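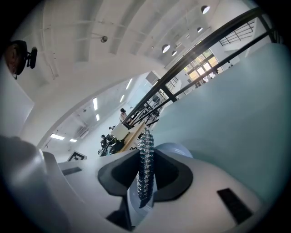 Mezzanine (office interiors)

A mezzanine in an office interior is an intermediate floor that covers part of the area of the room below it and remains open to that room on at least one side. It is distinguished from a full story by its partial extent and from a raised platform by the usable headroom beneath it. Mezzanines are common in open-plan workplaces, where desks stand on the lower level and the upper level serves as a walkway or as further working space.

Structure

The deck is usually carried on steel or timber joists, supported by columns, by the outer walls or by hangers fixed to the roof structure. Where the ceiling beams are left exposed, the deck joists are often set parallel to them so that loads pass to the same bearing lines. Converted industrial buildings may need new footings under the columns, as the original ground slab was seldom designed for point loads.

Edge protection

The open edge is closed by a guardrail. Black-painted metal with a thick top rail and thin vertical balusters is a frequent choice in offices. Horizontal bars are also used, mainly along upper walkways, although some building codes restrict them on the ground that they can be climbed. Both patterns may occur in one interior. Glass panels reduce the passage of small objects over the edge but reflect light from the windows onto screens below.

Lighting and ceiling services

Rooms of double height are commonly lit by pendants hung from the ceiling. Round dome-shaped pendants with a pale underside spread light downward over the desks and limit glare for people on the upper level, who may stand level with the fittings or above them. Hanging lengths are sometimes varied for this reason. A white ceiling returns part of the daylight that enters by the windows. Sprinklers and sensors are mounted at the ceiling, and a second set is generally required under the deck, which shields the floor below from the first.

Acoustics

Sound passes freely between the two levels. Absorbent panels are fitted to the underside of the deck or between the beams – the latter position leaves the beams visible.

Example

The Zendley offices at Kadusthorpe were fitted with a mezzanine along one long side of a former printing hall. The design, by Solomiia Kuzmenko, provides 171 square meters of upper floor and 14 desks. Jagadeesh Subramaniam later revised the stair, moving its foot away from the entrance.

See also

Gallery
Loft conversion
Open plan
Guardrail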